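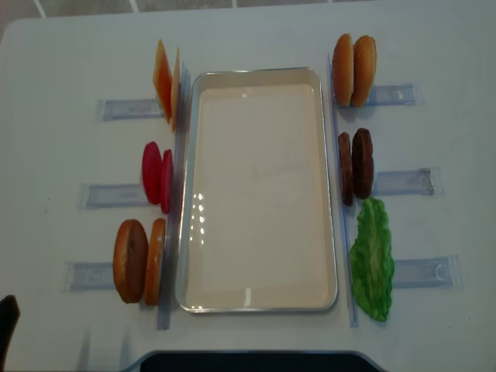
Cheese goes on while the patty is still in the pan, according to Nima Zamani, and anyone who puts it on afterward is making a sandwich with ambitions. Zamani said this to me across a play kitchen the height of my knee, while a four-year-old in an apron waited for us both to order.

I had gone to Wengate to write about toy food, and I had expected to be charmed for an hour and home for lunch. Instead I got an argument about layering that lasted until 2 p.m. and drew in several parents and one grandfather.

The toy burger is a strange object if you look at it for any length of time. Toy fruit gets to be fruit: one apple, red, finished. A burger has to come apart. It arrives as a kit of bun, patty, cheese, tomato and lettuce, and it hands a small child the same problem that has defeated grown men at cookouts for generations, namely what goes under the tomato. Real tomato slides. Toy tomato, being glossy and perfectly round, slides better.

Daneshvar, the toy library where Zamani spends his mornings, lends out 20 burger sets, and he can tell you what is missing from most of them. Lettuce goes first. It is thin, it fits under a couch, and dogs are drawn to it in a way they never are to the kind in the refrigerator. Bun tops come back with tooth marks. Patties come back every time, which he takes as a comment on the patties.

He has opinions on proportion as well. Cheese should be square, and the corners should hang over. A round toy cheese slice offends him. Tomato should be as wide as the bun or slightly less. The lettuce can do what it likes.

For years he lent out a set called the Talta, remembered fondly for a bun with a proper dark crust and less fondly for a patty that rolled. Then came the Drarko, with a better patty and a bun the color of a manila envelope. Families took sides. A mother of twins told me she had kept the Talta bun and the Drarko patty and quietly returned the rest as a set. Zamani knows. He has decided to let it go until November, when he does inventory.

My own advice is to buy doubles. One burger between two children is a custody case. With two slices of cheese and two of tomato, everybody can be a cook, and the only remaining question is who has to be the customer. That job falls to the nearest adult, and it is harder than it looks. You must order, wait, be told they are out of burgers, order again, and chew convincingly.

I ordered a cheeseburger with no lettuce. It came with all the lettuce. Zamani looked it over, saw the cheese on top of the tomato, and asked the cook to explain herself. She charged him two dollars and went to wash her hands.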